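Cotton shrinkage: how much to allow when cutting, and does drying method matter?

Posted in Textiles and Laundry, 5 May 2019

I sew simple jersey tops and bought a bolt of 100% cotton single jersey from Geltberg. The label gives no shrinkage figure. My first top came out 23 inches long and was noticeably shorter after one wash and a tumble dry. Width hardly changed. Is there a standard way to work out the allowance before I cut the rest, or do I just wash the whole bolt? My machine is a Dultau front loader with no separate cotton setting on the dryer.

Aldo Villa

Most of what you saw is relaxation shrinkage. Jersey is stretched lengthwise when it is knitted and finished, and the loops return to their natural shape once water and movement release the tension. That explains why length changed more than width.

To measure it, cut a test piece at least 500 mm square and leave it flat overnight. Mark two points 400 mm apart along the length and two more 400 mm apart across the width. Use thread, as chalk washes out. Then wash and dry it exactly as the finished top will be treated. Let it lie flat again before measuring.

Shrinkage in percent is (before minus after) divided by before, times 100. If the 400 mm line now reads 380 mm, that is 5%. To get the cutting length, divide the finished length by 0.95. Adding 5% to the finished length gives a slightly short result.

Measure on a flat surface with some grip. A cloth over the table works, but smooth it first.

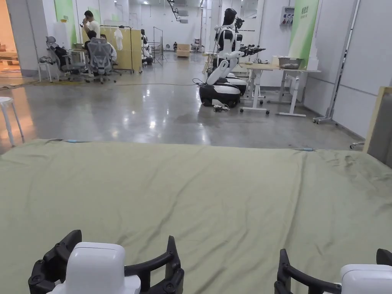 Sage-green cloth over the table.

Do the test for two cycles. The second normally shows a smaller change, and if it doesn't, prewash the fabric.

Berhe

Just wash the bolt. I have never bothered with the math.

Arkis

Prewashing is fine for a few yards but a full bolt will twist and crease in a home machine. Cut it into lengths first and don't overload the drum.

On drying: tumbling shrinks cotton knits more than flat drying does, mainly from the agitation while the fabric is still damp. If you plan to tumble dry the tops, the test piece has to be tumbled too. Spin speed matters less. I use 1,000 rpm for everything.

For checking a finished garment, lay it flat and smooth out the wrinkles without pulling. Measure from the high point of the shoulder to the hem. A curled hem has to be held down or the reading will be short. 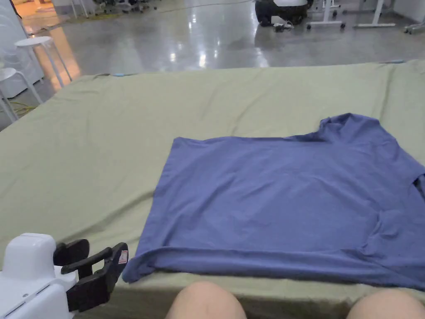
T-shirt laid flat, hem slightly rolled.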